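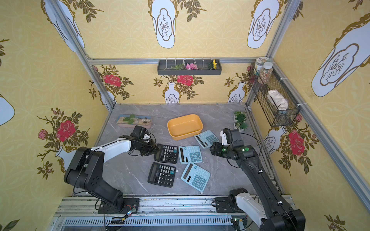

双臂操作课题组例会纪要

日期:2020年12月16日
主持:Katherine Betancur
记录:Jhair Quispe
出席:课题组全体,Griro 仿真小组两位同事线上参加
议题:一、计算器分拣任务阶段结果;二、背景干扰实验;三、数据清洗;四、下一步安排

一、计算器分拣任务阶段结果

Katherine 先讲结果。这一轮换上了新的动作分块训练方法(组内叫 Trilonach),双臂分拣终于跑出了大家盼了很久的曲线!任务沿用五月定下的设置:桌上散放黑色和浅蓝色两种计算器,指令给出颜色,由离目标较近的一只手臂去抓,放进后方的橙黄色方盒。旧策略最头疼的毛病是两只手臂同时伸向中间,然后互相等待,谁也不动。新方法把两臂的动作块放在同一个序列里预测,让行信息直接写进了动作,僵持的情况在回放里少了很多。

Jhair 补充,他把回放一段一段看下来,最让他高兴的是左臂在黑色计算器上方的那一下停顿。旧策略到了这个位置会来回抖,夹爪开合好几次;新策略会先把腕部转到与计算器长边垂直的方向,再往下走。训练数据里的操作员就是这么做的,模型把这个习惯学了过来,而我们从来没有为它单独写过奖励或规则。

Griro 的同事问,两只手臂的分工是不是靠硬性分界线实现的。Katherine 说没有分界线,代码里也没有左右区域的判断。计算器摆在桌子中间时,哪只手臂去抓取决于两臂当时的姿态。她建议把这一点写进论文的方法部分,并配一组起始姿态不同、摆放相同的对照。

讨论中提到的不足也记在这里:
1. 计算器斜着摆、又紧挨着另一台时,夹爪容易碰到旁边那台的边缘。
2. 浅蓝色计算器靠着方盒时,右臂下压的角度偏大,有时会先碰到盒沿。
3. 黑色计算器与黑色夹爪颜色接近,夹爪遮住目标之后,定位框会跳。Jhair 认为加腕部视角就能解决大半,Katherine 想先试试只改时间窗口,两种方案都做。

二、背景干扰实验

这部分讨论最热烈。工作站围板换成黄底花纹墙纸以后,原先在素色背景上训练的策略成功率明显下滑,尤其是花瓶和红玫瑰图案比较大的区域,视觉编码器的注意力会被拉到墙上去。加上后墙挂盘里的假花、桌角的绿植、左后方那盘沙石贝壳,画面里的杂物确实够多了。

好消息是,混合背景训练的效果比预想的好得多!Jhair 用 4000 段示教数据重新训练,其中 900 段在花纹墙纸的工作站里采集,其余来自旧的素色工作站。重新训练后的策略在花纹背景下基本恢复到原来的水平,回到素色背景也没有退步。注意力图上,编码器重新盯住了桌面和夹爪,墙上的玫瑰几乎不再有响应。Katherine 当场把两张图并排放大给大家看,线上的同事要求再放一遍。

有人提出,会不会只是记住了这一款墙纸。这个问题提得很好,目前的数据回答不了。会上商定增加 2 款没有参与训练的墙纸作为留出测试,一款图案密、一款图案疏,由 Jhair 负责更换。更换期间相机位置和曝光参数锁定,避免把光照变化混进来。

桌面的灰色大理石纹暂时不动。Griro 的同事提醒,浅色纹路在低分辨率输入下可能被当成物体边缘,建议在仿真里先扫一遍桌面纹理。大家同意,仿真部分由他们来做,结果放进共享目录。

三、数据清洗

Jhair 汇报了自动筛选脚本的进展。脚本以 Rameo 时间对齐工具的输出为准,检查两臂关节数据与图像是否同步,再按夹爪闭合时刻切分子任务。早先人工标注时,“抓取”和“抬起”之间的边界每个人标得都不一样,现在统一用夹爪电流的拐点,复查时的争议少了一大截,标注的同学也轻松多了。

仍有两处需要改进:一是操作员抓空后立刻重试的片段,脚本会把两次动作并成一次;二是计算器被推动但没有被夹起的片段,目前全部丢弃。Katherine 认为第二类很有价值,推动之后再抓正是人处理紧挨物体的办法,跟上面第 1 条不足对得上。会上决定把这类片段捞回来,单独打标签,先做一个小规模的消融实验看看趋势。

关于论文里的对比基线,讨论后保留旧的单臂串行策略和不带动作分块的双臂策略。Chávez 基线的代码版本较旧,复现时依赖冲突很多,Jhair 愿意再试一次,跑不通就只在相关工作里讨论。

四、下一步安排

1. Jhair:更换留出墙纸,完成未见背景测试;恢复被丢弃的“推后再抓”片段。
2. Katherine:撰写方法部分初稿,补充起始姿态对照实验;整理注意力图,统一色标。
3. Griro 仿真小组:桌面纹理扫描,给出对边缘误检最敏感的几种纹理。
4. 腕部视角与时间窗口两种方案同时推进,使用同一套摆放表,跑完以后再合并讨论。
5. 摆放表需要补充计算器屏幕朝左、朝右和斜放的组合,模板放在共享目录,谁先用到谁先填,填完在群里说一声。

其他事项

工作站右侧网篮上的两个透明罐子在分拣测试期间保持原位,测试人员不要顺手挪动,否则前后两批画面对不上。新加入的同学可以旁听下一次遥操作采集,想上手试一试的请提前找 Jhair 排时间。

Katherine 最后提议,把左臂转腕再下探的那段回放剪出来,放进下一次对外报告的开头,大家都赞成。剪辑由 Jhair 完成,原速播放,不加速。

散会。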